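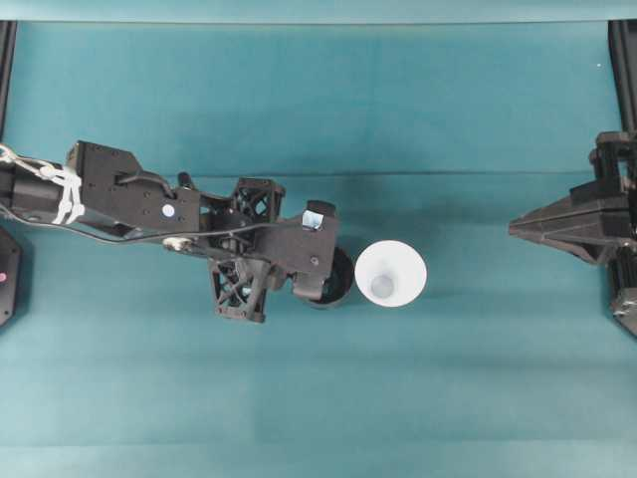

The woman who answers the letters

Interview by Grigore Tudose

Fidelina Giraldo has been repairing accordions for 19 years, but when I asked to meet her it was for another thing. In the small town where we both live, people know her as the person who reads old letters. If your grandmother left a box and you cannot understand the handwriting, somebody will tell you to go to Fidelina.

She received me in her kitchen at four in the afternoon, in December, when it was already getting dark. There was coffee, and a plate of dry cookies which she told me not to eat because they were from her neighbor. I ate one. She was right.

"I did not study this," she said before I had opened my notebook. "You must write that first. There are people who have a diploma in old handwriting and I am not one of them. I have patience and a good lamp."

She began with her own family. Her father kept the letters his brother sent from the ship, and after he died she wanted to read them. The uncle wrote very small, to save paper, and when he came to the end of a page he turned it and wrote across the lines he had already made. For two winters she could read almost nothing.

"I would look at one word for an evening. Then I would go to sleep, and in the morning the word was there. It was 'onions.' The whole evening for onions!"

She laughed a long time about this. Later she showed me the letter, and I could not find the onions even when she put her finger under them.

How the work started

The first person from outside the family was Radu Tănase, who had the shoe shop near the station. He brought an envelope with his mother's letters and asked what she would charge. Fidelina had not thought about charging. In the end he paid with a pair of brown winter boots, and she still wears them.

After Radu came his cousin, then a teacher, then people she did not know. She keeps a school notebook where she writes each letter she has finished, with a line about what was in it. On the day I visited, the last number in the notebook was 402.

I asked if people are often disappointed.

"Yes, often. They think there will be a secret. They come in and they speak low, and they have already imagined a child, or money, or a man in another country. Then I read it and it is about a roof. Most letters are about a roof, or a cow, or who is sick. One lady was angry with me. She said I must have read it wrong."

And had she?

"I read it again, for her. It was the roof."

But she does not find these letters boring. She told me that she has learned more from complaints about prices than from any declaration of love, because people in love copy from each other, and a person who is angry about the price of flour uses her own words. She likes spelling mistakes very much. From a mistake you can hear how the person spoke. One man always wrote the name of his village without its last letter, and she believes that this is how they said it there.

What she uses

Her method is simple and she was a little embarrassed to explain it. First she reads nothing. She takes a clean sheet and makes an alphabet of the writer, copying each letter the way this person made it, beginning with the words that are easy: the greeting, the name of the month, the signature. When she has the alphabet she goes back to the first line. Where she cannot read a word she leaves a space of the right length and continues.

"The mistake is to stop," she said. "If you stop at the bad word you become angry, and then you invent. You see what you want to see. I leave a hole. It is no shame to give back a page with holes in it."

She has a magnifying glass from her accordion work and writes with a soft pencil, never a pen, when an old letter is on the table. She does not wear gloves. She washes her hands and dries them well, and she takes off her ring. A friend of hers, Itsuki Morikawa, who used to bind books, taught her to lay folded paper flat under a clean sheet and a heavy book and then leave it alone. She says the leaving alone was the difficult part to learn.

I asked about computers. Her nephew put a program on her telephone that should read handwriting, and she tried it with her uncle's letters.

"It gave me a very nice text. Very smooth. But my uncle never wrote it. There was a horse in it, and he was on a ship." She uses the telephone now for making the page bigger and for changing the brightness, and for this she is grateful.
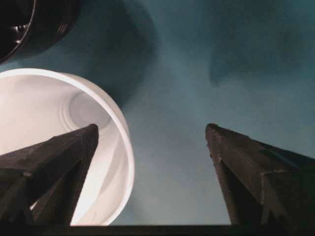

What she will not read

There are letters she has given back. She would not tell me whose they were, and I did not ask twice. But she explained the rule. If the person who wrote the letter is alive, she wants that person to agree. If the person is dead, she reads the first page alone before she says anything, and if there is something hard in it, she asks the family how much they want to know.

"Some say everything, and they mean it. Some say everything and I see in the face that they do not mean it. Then I make coffee and we talk of other things, and I ask again."

Grigore Matei, my old neighbor, was one of those who came to her. He had 115 letters between his parents, from the years when his father worked away. He had never opened them. He told me afterward that Fidelina read him one each week, at the same table where I was sitting, and that he sometimes asked her to stop in the middle and finish it the next time, so it would last longer.

I told her this and she was quiet.

"We are not at the end yet," she said. "He brings the cookies also. But his are good."

Before I left, I took from my bag a postcard that belonged to my grandfather. I had brought it without being sure that I would show it. She looked at both sides, moved the lamp closer and took a clean sheet of paper. She wrote down an "a," and then a "g" with a long tail. She told me to come back after the holidays.

People who wish to bring letters can ask for her at the music shop in the mornings. She asks that you do not try to clean them first, and please, no tape.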